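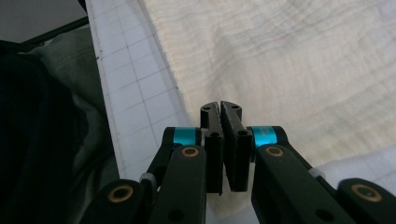 Suvudholm Robotics Club - Questions and Answers

Who can join?
Any student from 12 years old. You do not need to know programming before you come.

When do you meet?
Every Thursday at 5 p.m., on the upper floor of the Rustad building. The door is locked at 5:15, so please call Wenche Söderlund if you are late.

What is the cloth project?
It is our main work until March. The students hold the gripper in the hand and show how a piece of cloth is picked up, moved or folded. Each try is recorded, and later the older group uses the recordings for training a robot. Our goal is 3,000 recordings.

Why cloth and not blocks?
We did blocks last year. Cloth is more difficult - it never lies the same way two times.

Can my child bring cloth from home?
Yes, but clean, and without buttons or zippers. Write the name on it if you want it back.

How big are the groups?
Up to 15 students. If the group is full, we keep a waiting list.

Is the gripper dangerous?
It can pinch the fingers a little. Long hair must be tied and bracelets stay in the bag.

Do you go to competitions?
The older group goes to the Vandura Cup with Csaba Orbán. The younger ones can come to watch.

I missed a week. What now?
Ask Otis Esposito for the notes.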